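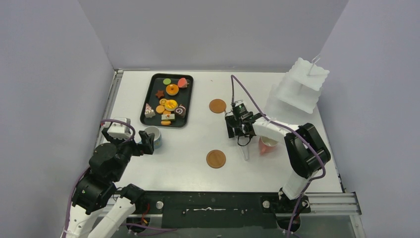 One reader of my first draft wrote back that a favorite mug is only a habit with a handle on it, and that if I took it away for a week people would drink from whatever was next on the shelf and forget the whole thing. I've gone back and forth on that comment more than on any other I got. It's a fair point, and for some of the households in Plarnside I think it's right.

Figure 4. White mug with a blue-patterned lower band.

4. What people mean by "my mug"

When I started the interviews I expected stories. I thought I'd hear about grandmothers and vacations and leaving presents, and I did get a few of those (the mug bought on the ferry to Butar came up in one kitchen and took up most of the visit). But a lot of the 60 households had very little to say about where the favorite came from. They'd shrug and tell me it came with the apartment, or it was in the cupboard when they moved in together. What they could talk about, at length, was what it was like to use. The lip is thin. It holds the right amount. You can get all your fingers through the handle and still not touch the side.

That's why I've split the answers into two groups here, which I'm calling story mugs and hand mugs. I know the names are a little silly! I tried more serious ones and kept forgetting which was which. A story mug is one the person explains by telling me about an event or another person. A hand mug is one they explain by telling me how it feels, how much it holds, or how it sits on the desk. Plenty of mugs are both, and I coded those by whichever came up first in the interview, which I admit is crude.

Decoration turned out to be a headache. Take a plain white mug with some blue pattern on the lower part, like the one in Figure 4. I'd assumed the pattern would be the thing people liked, and when I asked them straight out, they often said yes, it's pretty. Then later in the same interview they'd describe the mug to me without bringing up the pattern at all. One woman called hers "the white one" all the way through. Another called hers "the blue one," and the two were near enough the same design. I don't want to build too much on that, but it did make me stop asking about looks as a separate question after the pilot.

The diaries help a bit. Between them the households sent in 500 entries, each one a hot drink with the time, the drink and the mug. Hand mugs show up mostly in the morning. Story mugs are more of an afternoon and evening thing, and in several homes they came out for guests, or stayed on the shelf and weren't drunk from at all. A person in the Bidine Street group put it better than I can: she said she was too fond of hers to trust herself with it before eight.

So, back to my reader and the week without the mug. I didn't run that as a test, and I'd like somebody to. What I have is the handful of people whose mug broke during the study. The ones with hand mugs went shopping, and they were picky about it, turning things over in the store and pretending to sip. The ones with story mugs mostly didn't replace theirs. They kept the pieces, or glued them, and put pens in. If it's all habit, I'd expect both groups to act the same way, and they didn't. Then again the numbers are tiny, and one of the glued mugs went back into daily use by March, against my advice.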